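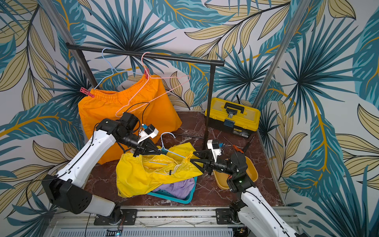
Orange shorts on the rack, blue and pink hangers, palm leaf wallpaper behind.

November
By the Plaltex press desk

FOR IMMEDIATE RELEASE

Plaltex brings no-bake baking kits to Ditdale, first boxes out Monday

DITDALE - Plaltex, maker of pantry staples and home baking mixes, is launching Tididon, a line of no-bake dessert kits for people who want something sweet and don't want to turn on the oven. On shelves Monday at the Sheehan Street store. Doors open 8 a.m.

Two kits to start. Chocolate Oat Squares and Peanut Butter Crunch Bars. Each one makes a full 8-inch pan. You add butter and, for the peanut butter one, a splash of milk. Everything else is in the box, including the parchment.

The kits came out of a recipe call we ran over the summer. We asked Ditdale households to send in the no-bake treat they grew up on. Got 1582 entries. Lots of fudge. Lots of cornflake clusters, more than anyone at the test kitchen was ready for. One recipe written on the back of a water bill, which we have kept.

The kitchen team made 146 of them, start to finish, and narrowed from there. Oat squares won early. The crunch bars took longer, the first few batches fell apart when cut and one set so hard it bent a spatula. Fix was brown rice syrup in place of half the honey, plus a longer chill.

How it works: melt the butter with the chocolate chips in a bowl over simmering water, stir in the dry mix, press it in the pan, chill 2 hours. A microwave is fine too, short bursts and stir inbetween. Don't skip the pressing. Use the bottom of a glass. If the squares crumble they were not pressed hard enough or they came out of the fridge too soon.

Opening day: first 500 shoppers get a free Tididon pan scraper with any kit. One per person. Samples at the front counter from opening until they run out, probaly before lunch. Both flavors will be cut small so there is enough to go around.

Allergy information. Peanut Butter Crunch Bars contain peanuts and milk. Chocolate Oat Squares contain milk and soy and are packed on the same line as the peanut kit, so not suitable for anyone with a peanut allergy. The oats are not certified gluten free. Full ingredient list on the side panel.

Storage: made-up bars keep five days in the fridge in a closed tin. They freeze well, wrap them one at a time. Unopened kits keep in the cupboard until the date stamped on the lid.

A third kit, lemon coconut, is in testing. No date yet. The coconut keeps sinking.

We are also printing a small booklet of reader recipes that didn't become kits, fudge included. Free at the register while copies last. If you sent in a recipe and want your name left off, let the store know by closing time Friday.

Stores outside Ditdale that want to carry the line should contact the trade desk. Case orders only for now. Sample boxes for food writers on request, please say which flavor and give a street adress, no P.O. boxes.

About Plaltex
Plaltex makes flour blends, baking mixes and dessert kits for home cooks. Based in Ditdale. Tididon is a Plaltex brand.

Last updated: 4:15 p.m.

Contact: Plaltex press desk, Ditdale | © Plaltex. All rights reserved. | Back to top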